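ROB 214 Manipulation Lab
Unit 6 handout: Two-arm handling of soft goods

Scope

Unit 5 dealt with rigid parts on a fixture. Unit 6 moves to cloth articles with a zipper, a handle and at least one stiff panel or padded edge. The bench, the two arms and the teleoperation stations are the same as before. Grading follows the Unit 5 scheme except for Section 5 below.

Bring the completed Unit 5 log sheet. Groups that have not signed off the wrist camera check may not start Task B.

1. Terms

Holding arm: the arm that keeps the article in place. Either arm may have this role, but the role must be written in the log before the episode starts.

Working arm: the arm that acts on the zipper, handle or flap.

Pinch: a grasp in which the cloth is held between the two fingers with no rigid part between them.

Episode: one recording, from the start tone to the moment both grippers are open and clear of the article.

2. Grasp placement

A pinch on flat cloth tends to slide. A pinch on a fold or a seam slides less – there is more material between the fingers, and the stitching gives them something to bear on. On a bag, look first for a corner where two folds meet. Close slowly, stop when the cloth is held, and check the wrist view before any lift. 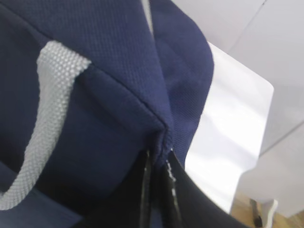 Fig. 6.1. Pinch below a stitched corner, wrist view.

Points to record for every pinch:

- grasp site (seam, fold, rim, strap, flat cloth)
- number of attempts before a stable hold
- whether the strap lay inside or outside the fingers
- gripper opening at rest, in counts

The opening is read from the Lennox driver panel. With the fingers fully closed on nothing the panel should show a value below 300. A reading of 393 or higher with no cloth in the fingers means that the zero has drifted. Run the homing routine and note it in the log.

The wrist view does not show how the rest of the bag is moving. Keep the overhead view open in the second window at all times. Most failed holds in the October section were plain to see in the overhead view well before the operator released the trigger.

3. Task A: stand and steady

Start with the article on its side. Bring it upright with one arm, then close the second gripper on the opposite side. Hold for the length of the tone. Release the working arm first.

Common faults:

Both arms pull outward at once. The cloth goes tight and one pinch lets go. Move one arm at a time.

The holding arm presses down as well as in. The lower part buckles and the article leans.

Arm cables catch on the table rim. Check the loops before each episode, with the arms parked.

4. Task B: zipper

The bag is placed with a narrow end toward the front of the table. The holding arm takes the side of the bag. The working arm approaches the zipper from the other side, near the top, and takes the pull. Line up the direction of travel with the zipper tapes before moving; a pull across the tapes will jam the slider. If the slider does not move, open the gripper and start again. Do not add force.

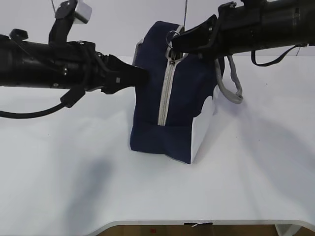

Kollurby asked in the Friday section whether the holding arm could be left out once the bag was standing, given that the cloth seemed stiff enough. It may be left out in practice runs. In graded runs it stays, as the Gostum scoring script reads both grippers and rejects any episode in which one of them is idle throughout.

5. Data set and grading

The shared set for this unit holds 2,567 episodes from earlier terms, of which 673 are zipper episodes. Use the zipper subset for the Task B baseline. Do not mix in your own episodes until the baseline has been scored.

Submit for each group:

- log sheet, both tasks
- the episode files, named by group and task
- one page on grasp sites, comparing seam and flat cloth
- baseline score and score after adding your own episodes

Marks: Task A 30, Task B 40, written page 20, log sheet 10.

6. Before leaving the bench

Park both arms and set the drivers to idle. Close the zipper and return the article to the Unit 6 shelf. Copy the files to the Rolville server; the bench computers are cleared overnight.

Reading for Unit 7: course notes, chapter 9, sections 1 to 3.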